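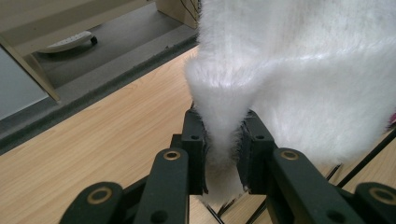
By Sinéad Ó Gríofa
Last updated Nov 20, 2023

Faux fur

Faux fur, also called fake fur or pile fabric, is a textile made to resemble animal fur. It consists of a backing cloth and a dense surface of upright fibers known as the pile. It is used in coats, collars, costumes, toys, cushions, throws and paint rollers.

Fibers

Most faux fur pile is acrylic, modacrylic or polyester. Acrylic is soft and takes dye well. Modacrylic is harder to ignite and is often blended in where flammability rules apply. Polyester holds its shape and resists crushing, but coarse grades feel stiff. The backing is usually knitted from polyester or cotton yarn.

Many fabrics copy the two layers of a natural coat. Short, fine fibers that shrink when heated form the underfur. Longer, thicker fibers that do not shrink stand above them as guard hairs. Both are fed to the machine as a single blend and separate in height during finishing.

Manufacture

Long-pile fabric is generally made by sliver knitting. Loose fiber is carded into a soft rope, the sliver, and fed to the needles of a circular knitting machine, where tufts are caught in the loops of the backing yarn. The tube of fabric is slit open and the back is coated with a latex or acrylic binder to lock the tufts.

Shorter and denser types may be woven. In double-cloth weaving, two backings are made face to face with pile yarn running between them, and a blade cuts them apart.

Finishing includes heat setting, shearing to an even height and electrifying. The last term refers to polishing with a heated, grooved cylinder, which straightens the fibers and adds luster. Patterns are printed on the pile or knitted in with dyed sliver.

Grading

Pile height is measured from the face of the backing to the fiber tip. Trade terms vary between mills. The Maruyama scale, used by the Stinescombe and Dallaleck mills, has 4 classes, the longest covering pile of 50 mm and over. Hidley lists its fabrics by number instead; Hidley 286 is a plain white costume grade with 9 mm pile.

Cutting and sewing

Pattern pieces are laid on the back of the fabric in a single layer, with the pile running in the same direction on each. Only the backing is cut, using a knife or the tips of the shears. Pile is brushed out of the seam allowance before sewing, and fibers trapped in the seam are picked free with a needle.

Care

Most types can be washed cool and air dried. Acrylic and modacrylic pile is damaged by ironing and by high dryer heat, which curl and fuse the tips. Matted pile is combed with a wire pet brush, working from the tips toward the backing.

See also: Chenille, Plush, Velvet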